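Zinbridge Workshop Help
Grippers and end tools

Hand-held gripper drops thin cloth halfway through a fold

Posted by Eimear Tierney, June 2019

I look after a Pinoneck hand-held gripper, the parallel-link kind with two jaws and blue rubber pads on the fingertips. We use it for cloth work, mostly picking up a fold from a flat piece and carrying it over to the far edge. It has done 2,832 closes by the counter and until lately it was no trouble.

Now it takes hold of thick towels fine but thin black cotton slides out when I start to pull. The jaws shut all the way as far as I can tell. I have wiped the pads with a damp rag and it made no difference. I have also turned up the closing force in the settings and the left arm has started to click, so I turned it back down.

Do I need new pads, or is something loose? I'd like to avoid sending it away if I can.

3 replies

Chun-hung Yang

Leave the force where it was. If an arm clicks when you raise it, there is play in a joint, and more force will only wear the hole. I would check things in this order.

Pads first. Take the tool off power, open the jaws and look at the rubber from the side. If the middle is shiny or dished, swap both pads, never just the one. Old glue has to come off the block completely or the new pad sits at an angle. Leave the glue overnight.

Then the arm screws. Hold the base still and push each fingertip sideways with your thumb. There should be hardly any movement. If one side rocks, nip up the screws at the top and bottom of that linkage arm, a little at a time, and work the jaw by hand after each turn. It should still move freely. Too tight and it will stick before it closes, which feels like weak grip and sends you off after the wrong fault.

Last, test it on a flat bit of the same cloth that gives you trouble. I do mine on a bed, as the give in the mattress lets the tips get under the fabric. You want a fold standing up between the pads, with both pads touching it.

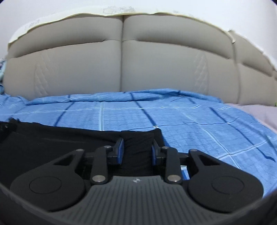 Setting the closed position

If the pads are new and the arms are firm, run the zero again. New pads are thicker than worn ones, so the old closed position will be wrong. Close the jaws on nothing, save that as zero, then open and close a few times and see that it comes back to the same place. On mine I had to do it twice before it held.

Sin

had the same thing with ours, it was fluff. gets in the joints. blow it out

Eimear Tierney

Thanks both. There was plenty of fluff, but the pads were dished as well, the left one worse. The bottom screw on the left arm took nearly half a turn. I have ordered pads from Allutbridge (part 23 on their list, they come in packs of 4) and will run the zero once they are on. The clicking has stopped – I'll leave the force alone from now on.

Chun-hung Yang

Good. Put a dab of paint across that screw head and the arm so you can see if it moves again. If it keeps backing out, use a weak thread lock, and keep it off the plastic.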